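Plasedwood festival bookstall set

Shop / Literary events / Tables and stands

The Plasedwood is a folding bookstall for festivals, readings and author signings. We designed it together with Mereana Tapsell, who has organised the reading tent in Cundska for many years and was tired of tables which shake when the author signs.

One set holds up to 152 paperbacks on two sloping shelves. There is also a flat part in the front for signing, with enough place for a glass of water and a pen. The set is 18 kg and one person can carry it in the bag.

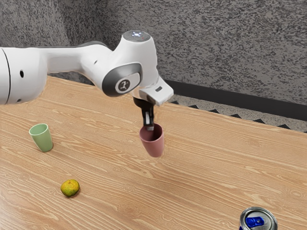 A pink cup held over a light wooden tabletop.

You can order the stall with a cloth in dark blue, green or natural linen. The name of your festival can be printed on the front side, in one or more languages. Please send us the text as you want to see it, with all accents, and Ilari Keskinen will return a proof to you before printing. We do not correct the spelling of names, so please check them well.

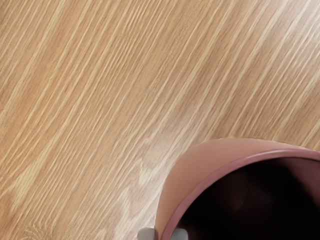
For bigger events the stalls can be joined in a row or in a corner. The connecting pieces are included from the second set. Lamps for evening readings are sold separately, see Prolwood clip lamp.

Product number: 1081
Price: 232 euros per set, bag included
Delivery: two weeks, in September up to four weeks
Hire: possible for festivals in the region, minimum three days

Questions about hire go to Delia Zapata. Please write the place of your event and the hour when the doors open.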